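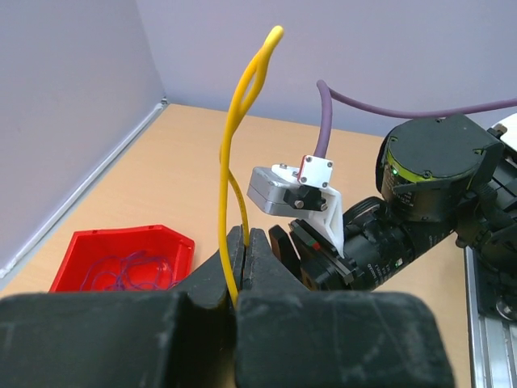

Fig. 2. Yellow cable with a loop toward its upper end. Faint print runs along the sheath.

4. Running and Securing the Network Cable

Now for the fun part! Once the Totell hub is on its shelf and the Brekke wall plate is open, you can bring the two together. Take your time with this section — a tidy run makes every later change so much easier.

4.1 Before you start

Read the print on the cable sheath and write the type on the card inside the hub door. Uncoil the cable on the floor and let it relax overnight if you can. It will lie much flatter in the morning, and you'll be glad you waited.

CAUTION: Switch off power to the wall plate before you open it. Never run network cable through the same hole as house wiring.

4.2 Running the cable

1. Feed one end through the rear slot of the hub and pull it toward the wall plate.
2. Follow the baseboard and press the cable into the clips by hand. Start at the hub end.
3. Go wide at corners. If you feel the cable resist, back up one clip and try a bigger curve.
4. Leave a hand's width of slack at both ends.
5. Push the wires into the wall plate, matching the colors on its label, and close the cover until it clicks.

NOTE: Loops and twists love to hide behind furniture. Open them out gently with your fingers. Don't pull them tight!

4.3 Checking the link

1. Turn the power back on and start the hub.
2. Open the Vosent setup page and choose Ports.
3. Enter code 434 and press Test.
4. Wait for the port light to turn green. If it stays amber, reseat both ends and press Test again.

With a green light you're ready to add your first room, and that really is a great moment. Go on to Section 5.

Section revised 15/09/2025 by Giuliana Bedoya

Related items
Choosing a shelf for your hub
Opening the Brekke wall plate
Section 5: Adding rooms
What the port lights mean
Moving your hub to a new home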